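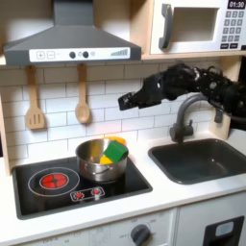
Toy and Play Space Safety Walkthrough
Nundurham Family Play Room - May check, with comments

Checked by: Nisha Nishad
Read over by: Tarun Sandhu
Areas covered: pretend play, building corner, soft play, book nook, dress-up rail, entrance and storage
Marks used: OK, FIX (do it before we open), WATCH (look again next month)

I love doing this one. You get down on your knees, you see the room from three feet up, and all kinds of things show themselves that you'd never spot standing. Comments are under each line where I had something to say. If there's no comment, it was fine and I moved on.

1. ENTRANCE AND GATE

1.1 Gate closes and latches without being pushed - OK
Swings shut beautifully now. The new spring is a huge improvement on the old one!

1.2 Gap under gate too small for a child's head - OK

1.3 Coat hooks above adult eye level or fitted with rounded caps - FIX
Two hooks by the shoe bench have lost their caps. Spares are in the top drawer of the desk, in the envelope marked Admasu. Push them on hard until they click.

1.4 Door finger guards in place on hinge side, full height - OK
Main door good. The restroom door guard is starting to curl at the bottom, so it gets a WATCH of its own.

1.5 Floor mat lies flat, no curled corners - OK

2. PRETEND PLAY

The busiest part of the room by a mile, and my favorite to check. Everything gets opened, slammed, climbed on and cooked in.

2.1 Tall units fixed to wall or too heavy to tip - OK
Pulled each one from the top front edge with a steady pull, as we do every time. No movement. Wall straps are snug and the screws haven't backed out.

2.2 Doors open and close without pinching - WATCH
One cupboard door has a hinge that's getting loose. Still closes softly, but I gave it a quarter turn with the screwdriver and I'd like to see if it holds.

2.3 Knobs and buttons firmly attached - OK
Twist and pull on every one. Anything that comes off in your hand comes out of the room that same minute, and we log it on the clipboard.

2.4 Edges smooth, no splinters or chipped paint - OK
Ran a piece of old nylon stocking along all the wooden edges. It snags on splinters your fingers would miss. Such a good trick, and it takes two minutes. I picked it up at the Erosville training day and I've been telling everyone since.

2.5 Play food free of bite damage - FIX
Ha. The felt sandwich is on its last legs, and a foam strawberry has a proper chunk out of it. Both went in the trash. Foam food should be the first thing you look at with the under-threes, because a bitten piece is exactly the size you don't want.

2.6 Small parts tester used on loose items - OK
Everything in the basket stayed up out of the tube. Please remember to try things from every angle. A long thin item can be fine sideways and drop right through on its end.

2.7 Play cookware without sharp rims or dents - OK

2.8 Cords and strings on toys short enough - OK
Toy phone cord is well short. The apron ties are a bit long for my taste, so I've tied them into bows and stitched the bows down.

3. BATTERIES AND ANYTHING THAT LIGHTS UP OR MAKES NOISE

3.1 Battery compartments closed with a screw - FIX
The farm sound book had its cover on but no screw. It's on the desk until we find one that fits. I'd like us to treat this as the strictest line on the sheet. A loose cover over button cells means the toy goes away, full stop.

3.2 No leaking or swollen batteries - OK
Opened every compartment. One set of AAs in the singing kettle was old, so I replaced the whole set together. Please don't mix old and new.

3.3 Spare batteries stored locked and high - OK

3.4 Sound toys at a comfortable level held near the ear - WATCH
The drum pad is loud. A strip of tape over the speaker brings it down nicely, and the kids still adore it.

4. BUILDING CORNER

4.1 Blocks checked for splits - OK
Took out a handful of the long ones with cracks along the grain. The rest are in lovely shape considering how old the set is.

4.2 Magnetic tiles intact, seams closed - FIX
Three tiles had a seam opening at a corner. Out, wrapped, and into the locked bin. Hold each tile up to the window and flex it gently - you'll see light through a bad seam before you feel it. Do not glue them. I know it's tempting, they're expensive, but glue doesn't hold and the magnets inside are the whole reason we check.

4.3 Shelving low, heavy items on bottom shelf - OK

4.4 Wheels on push toys secure - OK
The Sekano wagon had hair wound round an axle. Tweezers, and it rolls like new!

5. SOFT PLAY

5.1 Covers zipped with zipper pulls tucked away - OK

5.2 Seams sound, no foam showing - WATCH
The blue wedge has a seam going on the underside. Stitched by hand for now. It ought to see us through the summer, though I wouldn't want to promise.

5.3 Mats pushed together, no gaps - OK
They creep apart over the course of a morning. Whoever is on the floor at 10:30, give them a shove with your foot, please.

5.4 Clear space around climbing pieces - FIX
The book cart had been parked right behind the slide. Moved it. There's a strip of yellow tape on the floor showing how far the clear space goes, and the cart lives outside it.

6. BOOK NOOK AND DRESS-UP

6.1 Board books without peeling layers - OK
Retired one very well-loved bus book. Peeled corners turn to pulp in a baby's mouth.

6.2 Dress-up clothes free of loose buttons, beads and sequins - WATCH
The mermaid tail sheds. I went over it with tweezers and a lint roller, and it can stay for now, on the high hook, for the older group only.

6.3 Necklaces and scarves - FIX
A bead necklace came in with a donation and went straight onto the rail. Donated things go in the gray tub first and get checked before they go out. A big thank you to the family who gave us the hats, though, because the hats are wonderful.

6.4 Mirror is acrylic, firmly fixed, no cracks - OK

6.5 Window blind cords out of reach - OK
Cleats are tight. Checked that no chair or bench has drifted under the window.

7. CLEANING

7.1 Mouthed toys collected and washed after each session - OK
The "yucky bowl" is a hit. Even the toddlers bring things to it.

7.2 Hard surfaces wiped down, label directions followed - OK
Please leave the spray on for as long as the bottle says before you wipe. Spray and instant wipe just moves things around.

7.3 Soft toys laundered this month - OK
All through the machine except the giraffe, who is surface wash only and has been surface washed.

7.4 Cleaning supplies locked away during sessions - OK

8. PAPERWORK AND MONEY

8.1 Recall notices checked against our toy list - OK
Went through all 66 entries on the list. No matches. It went so much faster with the brand names filled in, so thank you, Tarun, for doing that over the winter.

8.2 Labels or boxes kept for larger items - WATCH
We have no paperwork for the rocking horse or the older wagon. I photographed the underside of each one and put the prints in the binder.

8.3 Incident book reviewed - OK
One bumped forehead and one pinched finger since the last check. The pinch was at the cupboard door in 2.2, so that hinge is getting extra attention.

8.4 Replacement budget - OK
There's around 2,000 dollars left in the equipment line. New magnetic tiles and a proper cover for the wedge come out of that with plenty to spare. I'd love to put some of the rest toward a second mat for the crawlers.

Comments from Tarun

Read through and agreed, with a few additions.

On 1.3, caps are on. I also put one on the hook inside the restroom, which wasn't on the sheet but should be. Could we add it as 1.6?

On 3.1, found a screw that fits the farm book. It's back on the shelf and mooing.

On 4.2, I flexed the whole box again in better light and pulled one more. Same corner as the others.

On 5.4, the cart was back behind the slide when I came in. I've put a label on its side saying where it goes.

On 2.2, the hinge has already worked loose again. I've taken the door off and the cupboard looks perfectly happy as an open shelf, so I suggest we leave it that way until the new hinge comes.

Carry forward to next check: 1.4 restroom guard, 2.2 hinge, 3.4 drum pad, 5.2 blue wedge, 6.2 mermaid tail, 8.2 missing paperwork.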